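Minutes – Review of the Demonstration Visit to Vuren

Date: 2019-09-24
Present: Darcy Fairweather (chair), Jirayu Wattanapong, Anong Boonyarit, Sakda Thongsuk
Minutes taken by: Sakda Thongsuk
Apologies: Chalerm Sangkhawat

1. Minutes of the last meeting

Accepted with one correction. Item 4 should say that Trukico offered the visit, and that we did not ask for it. Jirayu wanted this on record before we talked about the visit itself.

2. The visit

Jirayu and Anong went to the open day at Vuren, where Trukico showed its Sketgate packing line and a second bench where a robot is being taught to sort and close household containers. They were there for 3 hours, one of which was lunch and a talk.

Jirayu reported first. The line ran for 16 minutes in front of visitors and stopped twice. The Trukico people called the first stop a planned safety check. It was not on the program. The second stop was a lid that would not seat, and a member of staff pressed it down by hand. Jirayu asked how often that happens on a normal day and was told the figure would be sent. It has not been sent.

Anong was less hard on them. She said the arm was quiet, the staff were polite and the guarding looked better than what we have on our own line. She agreed that the demonstration used one size of box and one size of lid, all placed the same way up. Darcy asked if anyone had tried turning a box around. Anong did ask, and was told that this was "outside today's setup."

3. The claims in the brochure

The brochure says Sketgate handles "almost 1,000 container types." Darcy asked what counts as a type. Jirayu had asked the same thing at the talk and the answer was that color counts. Sakda said that on that basis our own line handles a great many types too, and nobody has printed a brochure.

There was some discussion of whether the robot learns by itself, as the talk suggested. Anong said a person does the task first, many times over, and the system is trained on recordings of that. Jirayu said this was mentioned in one slide near the end. Darcy said he would like to know who pays for the person's hours, and whether those hours are in the price. No one could answer from the papers we have.

4. Handling of clear plastic

This took up most of the meeting. Our Jitpraphai order is clear tubs with clear lids, and the question is whether any camera-based system can tell one from the other under our lights. Trukico says yes. Sakda said he would believe it when he saw it on our tubs, with our lights, and without a Trukico person standing next to the stop button.

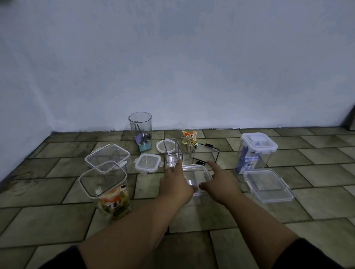 The training recordings were the one part of the visit both visitors thought worth the trip. Anong said they at least show somebody taking the problem seriously, and she passed around a still from a session. Darcy pointed out that the shallow box between the person's hands is so clear that the floor tiles show through its walls, and that there are more see-through boxes and lids right around it. His view was that a person knows where the rim is by touch and the camera does not. Anong said it was still closer to our work than anything on the main line, where all the boxes were white. Jirayu agreed, but noted that some of the lids in the still have a dark or white edge and ours have no edge color at all. He does not think one stands in for the other.

Darcy asked if recordings made on a floor are any use for a bench at waist height. Anong did not know and will ask.

5. Offer of a trial

Trukico has offered a trial of 2 weeks, free apart from transport and power. Chalerm sent a note in favor, saying we lose nothing by looking. Jirayu disagreed – we lose the floor space and one operator for as long as it is here, and the last free trial, in May, cost us a pallet of stock. Anong would support a trial if the tubs are ours and we choose how they are laid out.

Agreed: no trial until the stop figures arrive in writing. If they do, the matter comes back to this meeting.

6. Actions

Jirayu to write to Trukico again for the stop figures and the definition of "type."
Anong to ask about the floor recordings and the cost of the person's hours.
Sakda to pack a crate of Jitpraphai tubs and lids, mixed, in case they are needed.
Darcy to speak to Chalerm about his note.

7. Other business

The extractor fan over bay two is still making the noise. Sakda to call the electrician again.

Next meeting to be set once Chalerm is back.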